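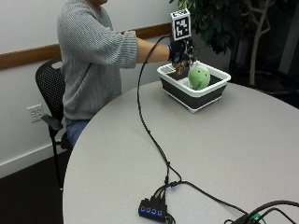 Nelli Tuominen asks whether small soft toys should be washed before they are stored, or whether a shake outdoors is enough. Our housekeeping desk at Holulis receives this question every January, and the answer is set out in the posts that follow.

1/ Check the care label first. Toys marked for surface cleaning only should be wiped with a damp cloth and left overnight. All others may go into a mesh bag on a gentle cycle.

2/ Do not store any toy on the day it is washed. Stuffing dries more slowly than the outer fabric, and a closed cupboard will hold the moisture.

3/ For households short of shelf space, we recommend a collapsible basket with a rigid rim. Set it on a table at a comfortable height and fill it while seated. Larger plush toys go in first, against one side. Small items follow, one at a time, in the space that remains.

4/ Do not press the contents down to make room. If the basket is full, begin a second one.

5/ Teemu Lehtinen has asked about labels. A plain card tied to the rim is sufficient. Please avoid adhesive labels on silicone, as they tend to lift within weeks.

6/ Toys no longer wanted may be brought to the Dromodach reading room until 11 a.m. Items with loose eyes or open seams cannot be accepted and should be repaired beforehand.

7/ The printed storage guide has been reissued with a revised page on plush and fabric items. Copies are available at the Illolon front desk at no charge. Further questions may be left as replies to this thread.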